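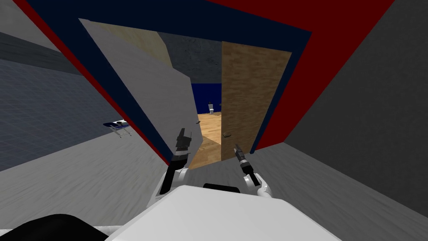 Angelica Aquino
Fiction Contributor

So I was the one who leaked the wedding. Me! Cruzado was the biggest singer in Ginville, 3000 people outside his hotel every night, and I was the girl steaming his shirts for 155 a day.

He told me at two in the morning, mouth full of noodles, that he was marrying Skinura in November. "Tell no one," he said – and I didn't, unless you count my sister.

My sister told Viter. Viter has a gossip page and no shame.

By breakfast I had 217 missed calls and one text from Skinura herself. "What wedding?" it said. I put down the steamer and went to find him.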